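Cinta transportadora de banco Kumside 600

Transportador compacto de banda verde para piezas pequeñas
Fabricante: Kumside
Referencia: 442
Disponibilidad: bajo pedido

Descripción

La Kumside 600 es una cinta transportadora de sobremesa para el traslado horizontal de piezas pequeñas y ligeras entre dos puestos de trabajo: alimentación manual, inspección, recuento, etiquetado o embalaje. Se suministra montada, con la banda tensada y alineada en fábrica. No requiere anclaje al banco en servicio normal, aunque la base incorpora cuatro taladros pasantes para fijación permanente.

La banda es de color verde oscuro y cara superior lisa. El tono se eligió por contraste: las piezas claras o de colores vivos se distinguen sin iluminación auxiliar en la mayoría de los puestos. Para piezas verdes o negras se recomienda la banda blanca Ketness, intercambiable y con el mismo desarrollo.

Datos técnicos

Longitud útil de transporte: 600 mm
Anchura total del bastidor: 442 mm
Velocidad máxima: 30 mm/s
Regulación: continua, por potenciómetro frontal
Sentido de marcha: reversible
Banda: sin fin, verde oscuro, cara superior lisa
Bastidor: perfil de aluminio anodizado
Rodillos: acero, uno motriz y uno de reenvío
Tensado: dos husillos laterales con contratuerca
Alimentación: fuente externa incluida
Servicio: interior, ambiente seco

Piezas admisibles

La cinta está prevista para piezas con al menos una cara de apoyo plana. Los cilindros cortos pueden transportarse de pie siempre que la base sea plana y el arranque se haga a velocidad reducida. Tumbados tienden a rodar durante la aceleración y deben apoyarse en una cuna o entre guías. Las esferas no son admisibles sin bandeja.

En piezas altas y estrechas conviene verificar la estabilidad con el mando al mínimo y aumentar la velocidad de forma gradual. Si la pieza vuelca en la transferencia de entrada, se revisará primero la altura de la mesa contigua – el desnivel entre ambas superficies es la causa más habitual – y después la tensión de la banda.

No deben colocarse sobre la banda piezas con aristas cortantes, restos de adhesivo fresco, aceite o viruta metálica.

Paredes laterales

El bastidor se entrega sin paredes. Hay dos opciones:

Guías rígidas Brouwer. Perfil recto atornillado al bastidor, regulable en altura. Indicadas para producción continuada con una sola medida de pieza.

Paredes de cartón. Para series cortas, ensayos y puestos que cambian con frecuencia. El cartón se corta a medida, se coloca paralelo a la banda y se sujeta con cinta de pintor, que se retira sin dejar residuo apreciable en el aluminio. El borde inferior no debe rozar la banda. Los pliegues y las juntas entre paneles se orientarán hacia fuera cuando sea posible, y todo extremo de cinta que quede suelto se doblará sobre sí mismo o se recortará.

El cartón se sustituirá cuando pierda rigidez o presente bordes deshilachados.

Marcado e identificación de piezas

Para la lectura visual sobre la banda se aconseja un marcado de alto contraste repetido en todo el contorno. En piezas cilíndricas, la repetición permite leer la referencia sin girar la pieza, con independencia de la posición en que se haya depositado. El texto puede disponerse en sentido longitudinal si la altura disponible lo permite.

Cilindro naranja de acabado mate, de pie sobre la banda verde, con el número 4680 en blanco repetido en el contorno; pared lateral de cartón con cinta azul.
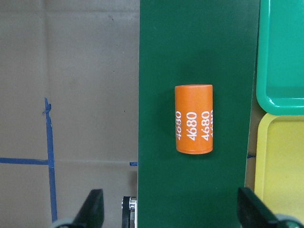

Mantenimiento

Limpiar la banda con paño humedecido en agua y jabón neutro, con el equipo desconectado. No emplear disolventes. Comprobar el centrado de la banda cada semana: si se desplaza hacia un lado, apretar un cuarto de vuelta el husillo de ese mismo lado y dejar girar varias vueltas completas antes de corregir de nuevo.

Los rodamientos van sellados y no se engrasan. La vida estimada de la banda en uso normal es de más de 603 horas de marcha.

Contenido del suministro

Cinta montada
Fuente de alimentación
Llave para husillos
Manual en español

Accesorios y recambios

Banda verde de repuesto
Banda blanca Ketness
Juego de guías rígidas Brouwer
Bandeja de recogida Akow, para el extremo de salida
Pedal de marcha y paro Akow

Las guías Brouwer y la bandeja Akow pueden montarse a la vez. El pedal requiere la toma auxiliar, de serie en las unidades fabricadas desde septiembre; en las anteriores se instala con un kit aparte.

Ficha revisada: 12 de marzo de 2024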